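Die Geduld der Hände

Wer Gwenllian Owen in ihrer Werkstatt in Ovthorpe besucht, bekommt zuerst Tee und dann, ob man will oder nicht, den Führungsgriff in die Hand. Man zieht den Arm, er geht mit, und irgendwo im Rechner wird jede Bewegung mitgeschrieben, auch das Zögern. 30 Durchgänge für eine einzige Schale, sagt sie, das sei ein guter Vormittag.

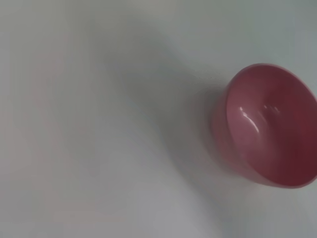

Die rosa Schale aus Sicht der Handgelenkkamera.

Ihr Kollege Shafiq Gazi arbeitet lieber aus der Ferne, mit zwei Joysticks und Blick auf den Bildschirm, und schwört darauf, dass man so ruhiger wird. Owen lacht darüber (sie kennt ihn lange genug!) und führt weiter von Hand. Am glänzenden Rand, findet sie, müsse man eben spüren, wann es reicht.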